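Treat Table Safety Check, Wiromdale Hall
Checked by: Saodah Santoso
Date: Fri 7 September

1. Table stable and level. OK. Wiped down before anything was put out.

2. Walkway in front of table clear. OK after moving two chairs. The fire door at the Grotdale end opens all the way.

3. Buckets and pails checked for cracks and sharp edges. OK. Run a finger around every rim. Pails with cut-out faces need the eye and mouth holes checked too. Wire handles should be pushed in at both ends. One had come loose in April and was thrown out.

4. Candy sealed. OK. Bags with a split seam go in the trash, even if the candy inside is wrapped.

Comment on 4: Bags left lying on the table get missed when we check the buckets. Look at those as well and put them in a bucket before the doors open.

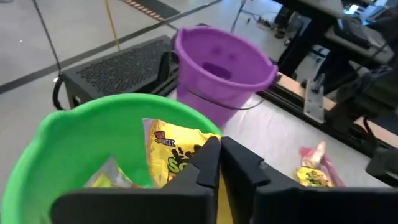 The same goes for bags that slide down behind a bigger one. Lift the big one out and check what is under it.

5. Ingredient labels readable. Needs work. Sour candy should be kept apart from anything with nuts, and we still have no sign for the nut-free bucket. Saodah will print one.

6. Small items kept away from children under three. OK. Hard candy stays on the adult side.

7. Weight of pails. OK. The Carretero order sheet allows up to 38 pieces per pail. Fill less if a small child will carry it.

8. Head count posted at door. OK. 88 signed up, room limit is 139.

9. First aid kit stocked. Not OK. Out of small bandages. Ask at the Irkenden desk.

Recheck items 5 and 9 before opening.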